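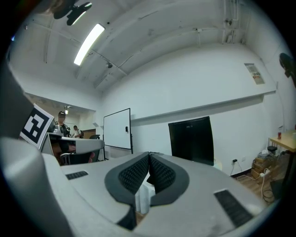
Re: Ferry timetable after the winter
1st January
Posted by Lavotent, Uibo list

Dear all,

I write about the question below, which I have read two times to be sure I understood it.

> Does anyone know if the early boat from Raltthorpe to
> Drenorach will come back? The new timetable on the door
> of the ticket office shows only the late one, and my
> connection on the other side is then lost. I have also
> heard that bicycles must now be booked.

I asked at the ticket office before the holidays. The early boat is stopped until the repair of the pier in Drenorach is finished. They hope for August, but the lady did not want to promise it. Until then there are 2 boats in each direction, and the first leaves Raltthorpe at 11. The sheet on the door is an old one and is missing this boat.

For the connection, I would recommend bus 555. It waits at the upper stop, not at the harbour, and the walk is roughly ten minutes uphill. With heavy bags I would not try it.

Concerning bicycles: yes, they must be booked, but by telephone only. Folding bicycles go free if they are in a bag.

If somebody has newer information, please correct me on the list and not privately, so that all can read it.

With kind regards,
Lavotent

2 comments | 11 shares

Recent in this list:
Lost umbrella on the late boat
Parking at Raltthorpe harbour
Season tickets: old price or new price?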